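Open day walkthrough, Clastolville workshop – checklist with my comments
Friday, doors at 10

I did this round the evening before with a coffee in one hand, so excuse the handwriting-turned-typing. OK means OK, FIX means please sort it before the doors open, and LATER can wait until the visitors have gone home.

1. Entrance and sign-in
OK. The ramp is clear and the mat lies flat. We have 59 people booked, and the sign-in table is big enough if we move the leaflets off it (please move the leaflets off it!).

2. Walkways
FIX. The yellow tape by the Kotian cell has peeled up at one corner and I caught my shoe on it. I'd pull the whole strip and lay a new one. Everywhere else is lovely and wide, even with a stroller.

3. Emergency stops
OK. I pressed all 7 and every one cut power and reset the way it should. The one behind the Zirnevov stand is hard to see with the banner up, so slide the banner over a foot or so.

4. Visitor line
FIX. The rope posts are in place but the gap at the left end is wide enough for a kid to walk straight through. There are 2 spare posts in the back hallway. One person stays at that end whenever the arm is moving, same as at the May open day.

5. Payload and speed
OK. The arm is set to its slow program, and nothing on the pick list goes over 500 grams. I ran the full loop twice with the door open to hear how loud it gets, and you can still talk over it, which the Fleltena folks were worried about.

6. Gripper and demo table
OK, with a couple of notes. The two fingers have scuffs and light scratches, more so on the right one, and I'm fine with that for a demo. I would like the tabletop wiped, there's a dark smudge right by the fingertips. Also watch the orange strap with the clear-ish buckle – one end curls up off the table, so tuck it in before a run. The white UNITREE case can stay on the table.

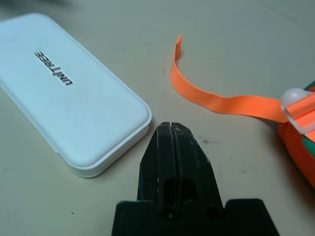
7. Cables
OK. Covers are down across the main aisle and I stomped on all of them. Very satisfying.

8. First aid and extinguisher
FIX. The kit is full, but somebody parked a cart in front of the extinguisher. I moved it and it was back an hour later!

9. Snack corner
LATER. Keep the drinks on their side of the room. We could really use a proper shelf there next time, the folding table wobbles when you lean on it.

Recheck of the FIX items at 9:15, and I'll bring the tape.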